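Sunday at the Grolesik open day, Himberg
2026-06-28

Grolesik opened its Himberg building for the afternoon, and I went mainly for the room-styling floor upstairs. Entry was free. The parking lot holds 90 cars and was full by one o'clock, so I walked from the station.

Perihan Karabulut led our group. The ground floor is storage, with long shelves of dishes, lamps and cushions that get loaned out for furnished apartments. We spent too long there, and the coffee was in another building.

Upstairs was better. The work is putting ordinary things on a table and moving them until they suit each other — flowers, a lamp, a book or two. Alper Eren talked about cut flowers and artificial ones, and which last through a season of viewings.

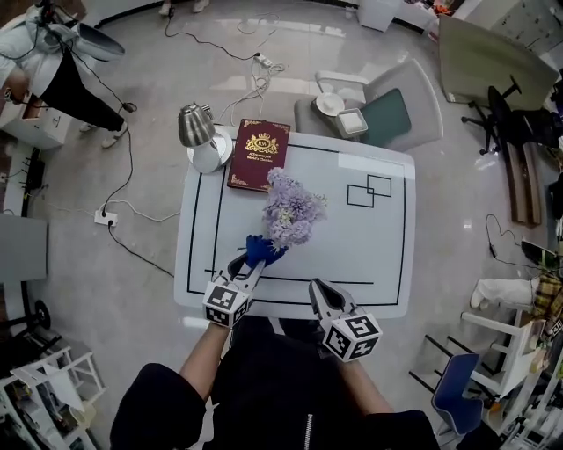

I liked the pale lavender flowers with the dark red book, a copy of "A Treasury of World's Classics" with gold lettering. The silver desk lamp on the same white table was plainer than anything I own, and I would buy one. A teal cushion on a light gray armchair also went well with all that white.

The shop by the exit takes cards only. The next open day is in March. Take the 70 bus, which stops at the gate.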